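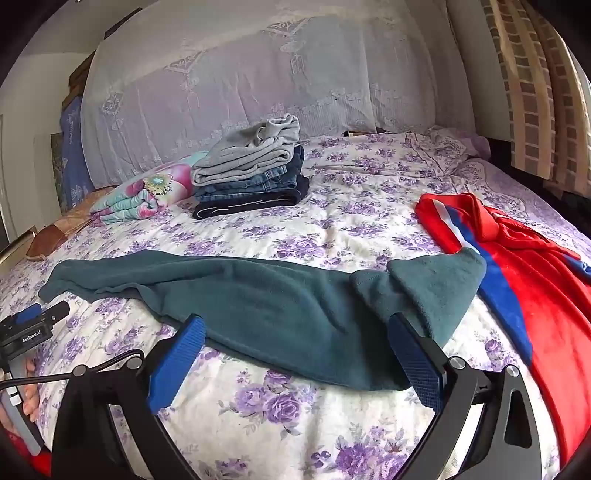 Plerdale Home Skills Program
Progress Report to the Hostine Fund
Reporting period: October to February

Prepared by Olaia Vidal, Program Manager

1. Summary

The program helps households in Plerdale learn or relearn the everyday work of running a home. During this period it delivered the clothing and laundry unit, the second of four units covered by the grant. Enrollment stood at 22 households at the start of October. One household moved out of the area in November and its place was filled from the waiting list in the same month.

Spending remains within the approved budget. The only change we ask the Fund to note concerns the schedule for the kitchen unit, described in section 4.

2. Clothing and laundry unit

The unit is taught in participants' own bedrooms, using their own clothes. Each household receives 7 home sessions. The first two deal with sorting and with deciding what is to be kept. The following three deal with folding, and the last two with storage – drawers, shelves and the space under the bed.

Khôi Doãn revised the folding guide in November after comments from the session leaders. The earlier version began with T-shirts and left heavier items to the final page. Leaders reported that participants managed flat items such as jeans with little help and lost confidence when they reached fleece, sweatshirts and sports tops. The revised guide treats these as a separate group and gives them a full session.

The bed is the standard work surface for the unit. Finished items are stacked at the head, and garments still to be folded are spread out nearer the foot, where both sleeves or both legs can be laid straight. Jeans go at the bottom of the stack, with softer garments on top.
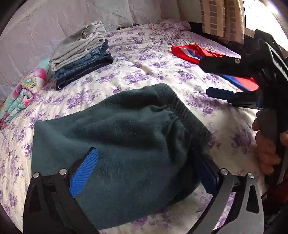
3. Results to date

Session leaders complete a short checklist at the first and last visits. Hedvika Šťastný reviewed the checklists returned by the end of February. Her main findings are as follows.

Participants were most secure in folding pants and towels. Fleece garments with gathered cuffs or waistbands remained the most common difficulty, as the elastic pulls the fabric out of line when it is laid flat. The guide now asks participants to smooth the body of the garment first and leave the gathered edge until last.

Storage habits improved more slowly. Several households kept folded stacks on the bed during the day and moved them to a chair at night. Obaidul Bhattacharjee has proposed that the first storage session be brought forward, and this will be tried with the next intake.

Of the 100 printed guides ordered, 99 have been given out. A reprint will be paid for from the existing materials line.

4. Next period

The kitchen unit will begin in April, one month later than planned. The delay allows Hậu Vi to complete the leaders' training before home sessions start. No additional funds are requested.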